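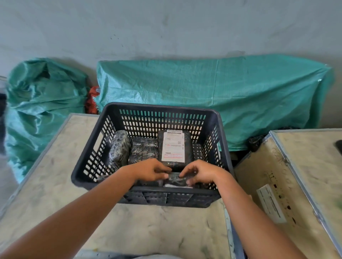
2 min read

Blog > Shipping notes > Label stock

I changed label stock in June, from the plain thermal rolls I had been buying to a coated one from Vainio, and it took me longer than it should have to work out why my scan failures went up afterward.

The printer is an old Tranitz desktop unit. Its darkness setting runs from 1 to 30, and I had left it at the factory value for years. Plain direct thermal paper turns black at fairly low heat. The Vainio stock has a top coat, so the same setting gave bars that looked fine to the eye but were gray under a loupe, with ragged edges on the narrow ones.
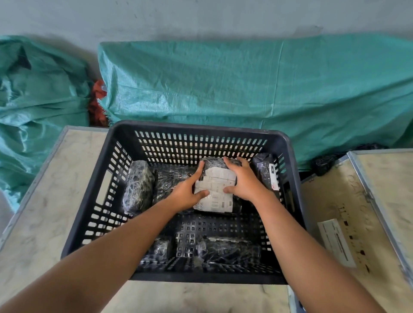
Notes, no. 5

Raising the darkness fixed the contrast and caused a second fault. With too much heat the bars spread, the gaps between them close up, and a dense code stops decoding. Slowing the print speed by 2 steps and bringing the darkness halfway back down did better than either change alone.

Orientation matters too. If the bars run across the direction of feed, like the rungs of a ladder, each edge depends on the paper moving evenly. If they run along it, each edge depends on the spacing of the heating dots, and that doesn't drift. My Clellska template had them as rungs. I rotated it.
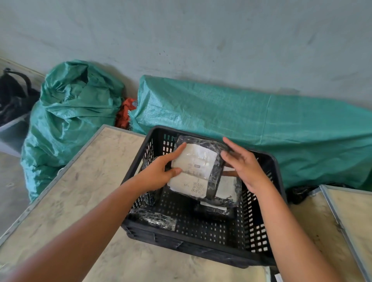 Quiet zones were the other problem. The blank margin on each side of a linear code should be at least ten times the width of the narrowest bar. The template had put a return address inside that margin, and most scanners forgave it until the contrast dropped.

Sotiris Kalogeropoulos wrote to ask whether a dead dot in the print head could cause the same thing. It can, but it leaves a thin white line in the same place on every label. Print a solid black block and look for it. 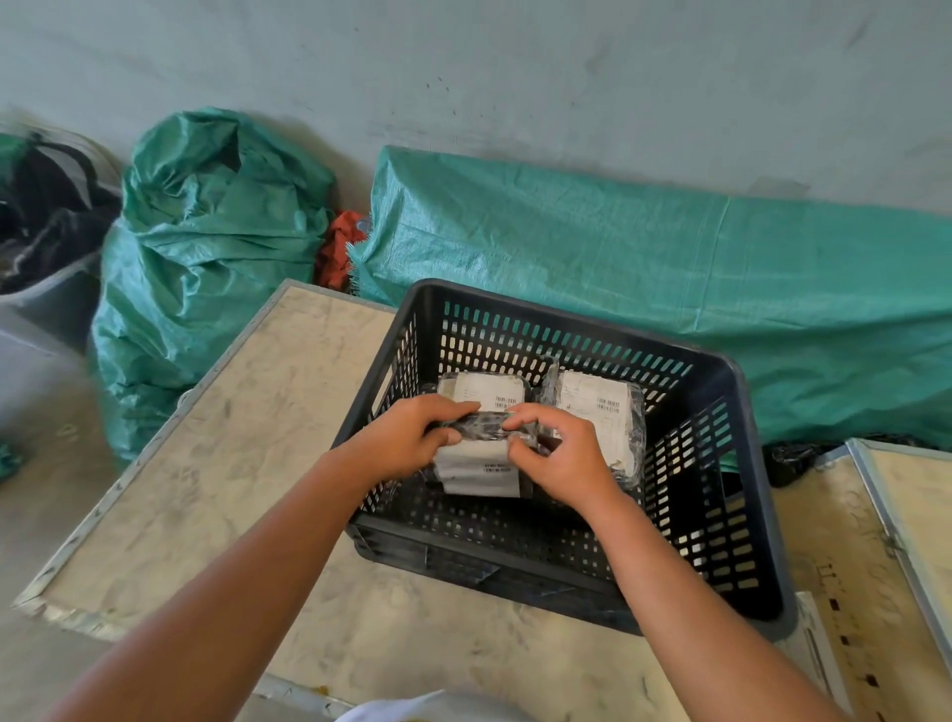 I have put 1,000 labels through on the new settings and am leaving them alone. The Watidden adhesive is a separate matter, and I still need to test it on cold cartons.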